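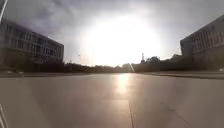
**From:** Mared Rosser
**To:** minholm-plaza list
**Date:** 2020-02-21
**Subject:** Re: Paving levels and glare, Minholm plaza

Gwenllian Ifans wrote:

> The drainage drawing and the paving drawing disagree on which way the plaza falls. The drainage one has it falling to the trees, the paving one has it falling to the left building. Which do we go by? Also, two people from Prothero asked whether the glare down the middle can be dealt with by planting. I said I would ask here.
>
> Gwenllian

Go by the drainage drawing. The paving drawing was traced from the Zanex layout before the levels were revised, and the fall arrows were never updated. I have marked it superseded in the shared folder. The slab layout on it is still good.

The paved area in the schedule is 3,245 square meters. That excludes the strip along the foot of each building, which is measured separately under building maintenance. If you price resealing from the schedule, add the strips back in.

On fall: design is 1 in 65 along the long axis. By eye the surface reads as flat, and a low viewpoint makes it worse, so please don't report ponding from photos. Use the straightedge and write down the gap.

On glare: the open end between the two buildings is the problem. With the sun in that gap, both facades go dark against the sky and the tree line loses most of its contrast. Cloud does not help much. Anything meant to be read while walking toward the trees, including the Grosavstead direction signs, should be moved to face across the plaza.

Planting is a partial answer at best. The trees are well below the rooflines as seen from the paving, and the bright patch comes down nearly to the horizon. Points to pass back to Prothero:

- Extra trees at the far end would screen only very low sun. I would not cost it on glare alone.
- The facade on the right has rows of windows between pale vertical piers, with a purple-magenta section at the end nearest the gap. I don't know if that is tinted glass or a reflection. Check before anyone picks a sign color for that side.
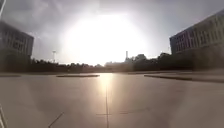
- Sign panels should be matte. Gloss was specified in the first issue and is now struck out.

Still open: the joint sealant spec, and item 11 on the snag list, which has no location against it. Gwenllian, if item 11 is yours, please add a grid reference.

Mared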